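Home Modules Timetable Reading Library Contact

Layout and Handling, Unit 8: Drawing a home for everything

Handout to go with the lecture. Tutor: Bronwyn Hinds. Workshop sessions: Radu Iordache.

10 min read

Last time we looked at storage (drawers, racks, bins, the glorious Prurnness tray system that several of you now want for your kitchens). This unit is about the work surface itself, and it is my favourite of the whole course, so forgive me if I go on a bit. We are going to spend two sessions on one very plain idea: you take a flat board, you draw outlines on it, and you put things in the outlines.

You have all met this already. The pegboard in a garage with the shape of each spanner painted behind it is one. So is a child's inset puzzle, and so is a place mat with a knife, fork and plate printed on it. Dentists' trays, sewing kits and toolboxes with foam cut-outs are all close cousins. What they share is that the surface tells you something even when there is nothing on it. An ordinary table can't do that!

1. Some words we will use

Board: the flat piece you work on. It may be card, plastic, wood, metal or a sheet of paper stuck to something stiff. It should lie flat and not slide.

Zone: any area with a line round it. A zone can hold one thing, several things, or other smaller zones.

Outline: the line itself. A close outline follows the shape of the object. A loose outline is a simple box or circle with the object somewhere inside.

Home: the zone where an object starts and where it goes back to.

Target: the zone where an object should end up. On some boards home and target are the same, and on others they sit at opposite corners.

Please keep home and target apart in your notes. When Radu marks your layout sheets he will look for an H or a T in every zone, and he is very good at spotting the one you left out.

2. Close or loose?

Students nearly always begin with close outlines. They look so smart! You lay the object down, run a pencil round it, ink it in, and you have a lovely crisp shape. The trouble comes when the object can stand up or lie down. Take a short cylinder, such as a cotton reel with the thread off. Standing, it wants a circle. Lying, it wants a rectangle. If you draw the circle you have told the user which way up it goes, without a single word of instruction. I find that delightful every time.

A loose outline says much less. A big square with a small thing in it means "somewhere in here is fine". It is quick to use and forgiving for cold hands, tired hands and gloves. The price is that the object may lie at any angle, and the next person has to look before they reach.

So the question to ask of each object is: does it matter how it lies? For scissors, yes, very much. For a pencil rubber, hardly ever. Write your answer on the layout sheet before you draw anything, and if you can't decide, go loose. You can always tighten an outline later.

3. Boxes inside boxes

A zone may hold smaller shapes, and this is where boards become really good fun. The outer line says "these belong together" and the inner lines say "and each of them goes here". Your eye reads the outer shape from a distance and the inner one only when your hand gets close. A muffin tin does the same job in three dimensions.

Keep to two levels. In January we let one group try four, with lines in lines in lines in lines, and it was a beautiful piece of drawing that took longer to read than the job took to do. Two levels is plenty for a kit of small parts.
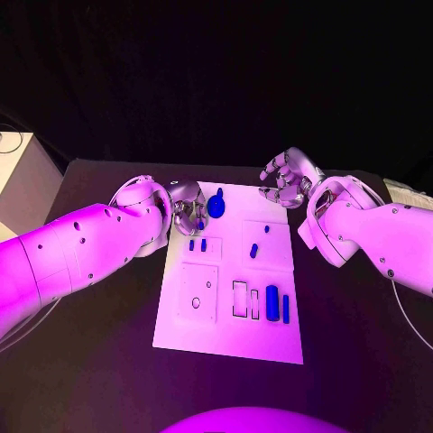 Fig. 1. White work board with black outlines and blue pieces, under magenta light.

Look first at the square in the lower left, with its two circles, one small and one a little larger and more oval. That is the boxes-in-boxes idea on a nice simple scale. Now compare the small rectangle holding two short pegs side by side with the larger square at the upper right, where a tiny peg and a capsule-shaped piece share the space and the capsule lies on a slant. The first is a snug fit for its contents. The second is about as loose as a zone can be. I would like you to argue in pairs about which you would prefer to work from, and I warn you that both sides have a case.

The two rectangles in the lower right are worth a minute as well. They are different widths and both are empty. Beside them are a cylinder and a thin rod, parallel to the rectangles. Ask yourself what you would do if you walked up to this board with no instructions at all. Most people, I think, would guess that the fat piece goes with the wide rectangle and the thin piece with the narrow one. Write down your own guess before you talk to your neighbour.

4. Colour, and what lighting does to it

All the pieces in Fig. 1 are blue and all the lines are black. Using a single colour for the pieces makes them easy to pick out from the board as a group. It also means that colour gives you no help at all in telling one from another, so shape and size must carry the whole load. If you want people to practise judging size, that is a splendid choice. If you want speed, try giving each piece its own colour and a line to match.

Then there is the light. Under that strong magenta the white board looks pink. A pale pink or lilac line might well disappear in such a room, whereas thick black lines have a decent chance nearly anywhere. We will have coloured filters for the lamps in the workshop and you can try your own boards under each one. Bring your felt tips! Last year somebody's careful yellow outlines vanished completely under our amber filter and there was a cheer from the back.

A few practical points on lines:

- Go over pencil with a pen that has a proper width to it. Thin lines look elegant up close and vanish at arm's length.
- Leave a finger's width between neighbouring zones.
- Matt surfaces are kinder than shiny ones. A shiny board throws the lamp straight back at you.
- Round off nothing. Corners help people see that a box is a box.

5. Room for the hands

This catches out nearly everyone. You plan for the objects and forget that hands have to get in, close round something, lift, and get out again without knocking the neighbours over. A thing that stands up takes more room than its outline suggests. In Fig. 1 there is a knob-shaped piece near the top edge, with a wide domed base and a short upright stem. A piece like that is a treat to pick up by the stem, and a nuisance if a taller piece is parked right behind it.

Try the Donnelly test (named after the workshop it came from, where it is done with egg cups). Set out your board, shut one eye, and pick up each piece in turn at normal speed. Anything you touch that you did not mean to touch gets a cross on the sheet. More than one cross for the same zone and you redraw that corner.

Two-handed work needs extra thought. If the left hand fetches and the right hand places, the middle of the board will be busy, so keep the fiddly zones out of it. Put small pieces on the side of the hand that picks them up. Left-handers, please make a mirror version and bring it along, as we never have enough of them.

6. Workshop task

You will be given a blank white board and a bag of parts from the Rorgate set. The catalogue page is on the library shelf at 629, next to the Cosetau booklet on tray design, and the booklet is well worth half an hour if you have it.

Step one. Tip the parts out and sort them by how they like to rest: flat, on end, or rolling away from you.

Step two. On paper, draw one home and one target for each part. Mark H and T.

Step three. Decide close or loose for every zone. Put at least one pair of smaller shapes inside a larger box.

Step four. Transfer to the board in pencil, do the Donnelly test, make your changes, and then ink.

Step five. Swap boards with another pair and say nothing. Watch what they do. This is the best bit! You will want to point and help, and you must sit on your hands. Note down each place where they pause, and which part they are holding when it happens.

Hand in the layout sheet, the crosses from your test, and your notes on the swap. A neat board with no notes will get fewer marks than a scruffy one with good ones.

7. Questions that came up in the lecture

Can we write labels in the zones? Yes, afterwards. Do the swap without them first and see how far the shapes get you.

What about pieces that roll? A loose box will not stop a cylinder rolling off, as ink has no edges. Tape a strip of card along one side, or stand the piece on end.

May the board be any size? It must fit on the bench with both forearms resting comfortably in front of it. Radu has a template by the door.

Do empty zones count as a fault? Not at all. An empty zone is a message, either "something goes here" or "something has gone from here". Telling those two apart is the subject of Unit 9, and we will start it with the spanners.

Reading before then: the short chapter on place settings, and pages 19 onwards of the Cosetau booklet. Bring scissors, a ruler and your swap notes.

Shares 19 Comments 8

Previous unit Next unit Back to top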